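Gittins Enclosure Fastening Set, data card

Site: Skastcombe assembly shop, bench work
Maintainers: Loïc Bodin, Angharad Vaughan
Version date: Sunday, June 21, 2026

Summary
Recordings of a two-arm cell working on small gray enclosures at a white table. Screwdriving is the task covered.

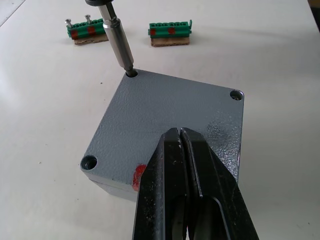
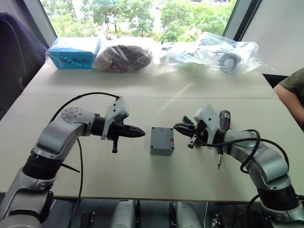 Contents
300 episodes, 18 of them flagged as failed. Flagged episodes are kept and should not be used for success-rate figures. Wrist and overhead streams share one clock.

Effect on work
Before the cell, fastening was a full-time station. The 13 assemblers on the line now rotate through it as cell attendants. Duties: load parts, clear jams, flag bad episodes, check torque by hand on every lot. Pay grade is unchanged until the November review. Tegwen Vaughan keeps the log of wrist strain reports; it is not part of this release.

Known gaps
- No night shift data.
- Attendant notes are missing for 71 episodes.
- Stripped screws are not labeled separately.

Contact
Reginald Rosenthal, Andoder desk, for access and corrections.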